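협동로봇·소형 매니퓰레이터 게시판 > 안전/작업표준

제목: 가전 조작 작업표준서 초안 올립니다 (전자레인지편), 의견 부탁드립니다

글쓴이: 납땜하는곰
조회 700

사내에서 쓸 작업표준서를 만들고 있습니다. 소형 팔로 전자레인지 문을 열고, 음식을 넣고 빼고, 다이얼을 돌리는 작업입니다. 지금까지는 사람마다 방식이 달라서 기록을 비교하기가 어려웠습니다. 초안은 전체 17개 항목인데 논쟁이 있었던 부분만 옮깁니다.

1. 작업 시작 전 확인
- 작업대 표면을 닦고 이물질이 남았는지 확인한다.
- 그리퍼를 빈 상태로 벌리고 양쪽 손가락 끝 높이를 비교한다.
- 비상정지 버튼은 담당자가 앉은 자리에서 손이 닿는 곳에 둔다.

2. 전자레인지 배치
- 문이 끝까지 열리는 공간을 확보한다.
- 팔의 케이블이 문과 걸쇠 쪽으로 내려오지 않게 한다.
- 조작부의 다이얼과 버튼 주변에는 다른 물건을 두지 않는다.

3. 조리실 내부 진입
- 문이 완전히 열린 상태에서만 손가락을 넣는다.
- 진입 속도는 평소 이동 속도보다 낮게 제한한다.
- 접시 가장자리와 손가락 사이 간격을 카메라로 확인한 뒤 내린다.

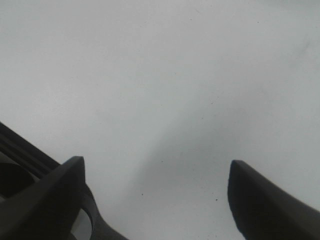
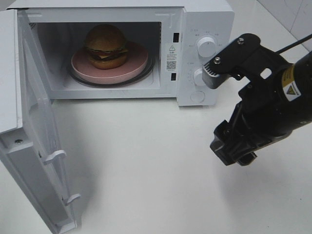
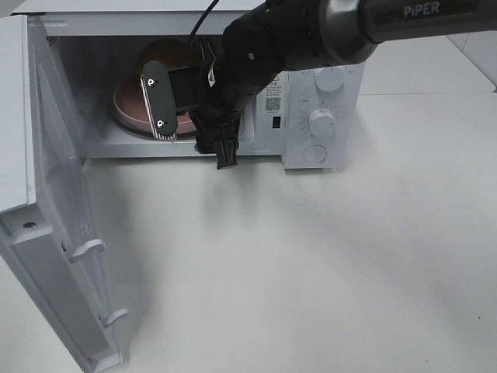
4. 다이얼 조작
- 손가락 패드를 다이얼에 대기 전에 손목 각도를 먼저 맞춘다.
- 문이 열린 상태의 다이얼 조작은 연습 항목으로 따로 기록한다.
- 힘 제한값을 넘으면 즉시 멈추고 후퇴한다.

5. 종료
- 팔이 문 회전 범위 밖으로 나온 것을 확인한 뒤 문을 닫는다.
- 작업대를 다시 닦고 점검표에 서명한다.

특히 3번과 4번 의견이 궁금합니다. 위험성평가 양식은 Lelico 쪽에서 쓰던 것을 고쳐 쓰고 있습니다.

----

답글 1
글쓴이: 주황색토크렌치

1번 첫 항목은 기준이 모호합니다. 첫 번째 사진을 보면 흰 바닥에 작은 점이 몇 개 있습니다. 먼지인지 부스러기인지는 모르겠지만 이 정도면 통과인지 아닌지 표준서만 봐서는 판단이 안 됩니다. 저희는 "손목 카메라 화면에서 보이는 것은 모두 제거"로 적어 두었습니다.

----

답글 2
글쓴이: 야간조2번

그건 과합니다. 흰 판에서는 점 하나까지 다 보입니다. 그걸 매번 지우면 준비 시간만 늘어납니다. 손가락이 닿는 면과 음식이 닿는 면만 엄격하게 하고 나머지는 교대할 때 한 번 닦으면 충분하다고 봅니다.

----

답글 3
글쓴이: 주황색토크렌치

음식을 다루는 작업이면 얘기가 다르죠. 모형 음식이면 야간조2번님 말씀대로 해도 됩니다. 표준서에 실제 음식인지 모형인지 구분하는 칸부터 있어야 할 것 같습니다.

----

답글 4
글쓴이: Isla Rankin

Fovcombe에서 비슷한 작업을 합니다. 번역기 도움을 받아 씁니다.

4번의 "문이 열린 상태의 다이얼 조작"은 저희는 금지입니다. 두 번째 사진처럼 문이 열린 채로 패드가 아래쪽 다이얼 부근에 닿아 있으면, 나중에 기록을 보는 사람이 정상 순서로 오해할 수 있습니다. 저희는 다이얼 연습을 할 때 전원 플러그를 뽑고 점검표에 표시합니다.

----

답글 5
글쓴이: 납땜하는곰

글쓴이입니다. 플러그 항목은 빠져 있었네요. 넣겠습니다. 다만 문 열림 상태를 전면 금지하면 다이얼 접근 각도 연습을 따로 짜야 해서 부담이 있습니다. 팀에서 다시 얘기해 보겠습니다.

----

답글 6
글쓴이: 계단참

3번에 한 가지 추가하면 좋겠습니다. 세 번째 사진처럼 손가락 하나는 접시 근처에 있고 다른 하나는 조리실 입구 아래로 내려와 있는 자세가 있습니다. 이때 작업자는 접시 쪽만 보게 됩니다. 바깥쪽 손가락과 입구 테두리 간격도 확인 항목으로 넣으세요. 저희는 점검 기록 152건을 모아 봤는데 제일 많이 적힌 것이 입구 테두리 접촉이었습니다.

----

답글 7
글쓴이: 야간조2번

이건 동의합니다. 저도 테두리에 긁힌 패드를 2번 교체했습니다. 그리고 경고 스티커나 라벨이 마모되면 교체한다는 항목도 필요합니다. 팔에 붙은 것과 전자레인지에 붙은 것 둘 다요.

----

답글 8
글쓴이: Dilek Sezer

Skestden에서 문서 관리를 맡고 있습니다. 내용보다 형식에 대한 의견입니다. "확인한다"로 끝나는 항목이 많은데 누가, 무엇을 보고 확인하는지가 없습니다. 감사 때 가장 먼저 지적받는 부분입니다. 항목마다 담당자와 확인 수단을 한 칸씩 두는 편이 좋습니다.

----

답글 9
글쓴이: 주황색토크렌치

칸이 늘어나면 현장에서는 안 읽고 서명만 합니다. 저희가 그렇게 됐습니다. 관리용 문서와 작업대에 붙이는 한 장짜리를 나누는 게 맞습니다.

----

답글 10
글쓴이: 납땜하는곰

의견 감사합니다. 수정본에는 다음을 반영합니다.
- 실제 음식/모형 구분 칸
- 다이얼 연습 시 플러그 분리 및 표시
- 입구 테두리와 바깥쪽 손가락 간격 확인
- 라벨 마모 점검
- 관리용 문서와 현장용 한 장 분리

문 열림 상태의 다이얼 조작은 아직 결론이 없습니다. 10월 중에 수정본을 이 글에 첨부하겠습니다.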